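4. Equipment Planning and Cost

4.1 What had to be bought

The station described in Section 3 was planned as a purchase before it was planned as an experiment. The lab had one budget line for hardware, set in July, and it could not be reopened until the next fiscal year. We therefore wrote down every item the sorting task would need, split the list into durable parts and parts that wear out, and asked for quotes on the durable parts first.

Durable parts were the arms, their mounts, the grippers, the cameras, the control computer and the table. We compared offers from Trurkura and Sæther. Trurkura sold the arm, gripper and wrist camera as a package with one support contract. Sæther quoted each part separately and left the wiring and mounting to the buyer. The Sæther offer was lower on paper. Once we added mounting brackets, spare cables and the staff time needed for assembly, the gap closed to 400 dollars per arm, and we chose Trurkura for the shorter delivery time.

Two arms were ordered instead of one. A single arm can do most of the task, but a second lets objects be picked up on both sides of the table without moving the base, and it gives the lab a source of parts if one unit fails close to a deadline. We did not buy a third arm as a cold spare. The support contract covers a loan unit, and the money was moved to cameras and storage.

4.2 Objects and containers

The task objects were a small cost and took up a large share of the planning time. Objects had to be cheap, easy to replace and different enough in shape and surface to test the gripper. We set a limit of 40 dollars per full set, including containers, and bought all items from ordinary office and household stores. Clear objects were included on purpose. They are hard for the cameras, and a budget that leaves them out will understate how much camera hardware is needed.

Figure 3 shows the station in use from two of its viewpoints. Each wrist camera gives a close view of the table and a few objects at a time, and the head camera takes in both grippers and the containers.

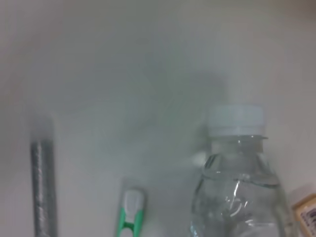
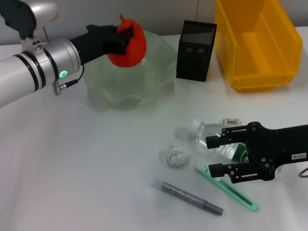
Figure 3. The tabletop station during object handling. First image: wrist camera view, with a clear water bottle right of center. Second image: head camera view, with one gripper holding a red object over a clear glass bowl and the second gripper at lower right.

The two views answer different budget questions. We had first planned on a single overhead camera of higher quality and no wrist cameras. In early tests with that layout, the gripper often hid the object at the moment of contact, and operators had to guess at the last part of the approach. Cheaper cameras in more places gave better coverage for the same money. The wrist units have a short range of sharp focus, and objects outside it are blurred. A better lens was available from Gomix for an extra 500 dollars per arm. We turned it down for the first year and put it on the list for the second.

4.3 Running costs

Running costs were harder to estimate than purchase costs. Fingertips, cables and task objects all wear, and none of the suppliers would give a service life for our kind of use. We kept a log from the first day of operation and entered each replacement with its date, price and the labor needed to fit it. Abla Fakhoury kept the log and closed the first part of it on Oct 11, 2022. By then the station had completed 1,816 episodes.

Three findings from the log changed the plan for the following year.

Cables were the largest single item. Most failures were at a connector and came from repeated bending where the cable leaves the wrist. We now order cables in longer lengths and fix them to the arm at a second point. The longer cable costs more, and we expect to recover the difference in fewer stops.

Fingertips lasted longer than planned. We had set aside money for monthly changes and used less than half of it. The rest was moved to task objects.

Task objects were under-budgeted. Soft items lose their shape and paper items can be used only a few times. Bottles get scratched, and a scratched bottle no longer looks like a new one to the cameras. Replacement stock has to be bought at the same time as the first set, as stores change their lines and an exact match may not be found later. This happened to us with one type of storage bin, and a group of episodes had to be recorded again with the new type.

4.4 Staff time

Staff time is left out of many equipment budgets of this size, and we left it out of our own first draft. Setup, calibration and resetting the table between episodes are all labor. Resetting alone took up nearly a third of operator hours in the first month. We tried the Darner scheduling tool to assign resets to a second person, which raised the number of episodes per session but also raised the cost of each session. For a station with two arms, we suggest entering reset labor as its own line and reviewing it after the first month of use.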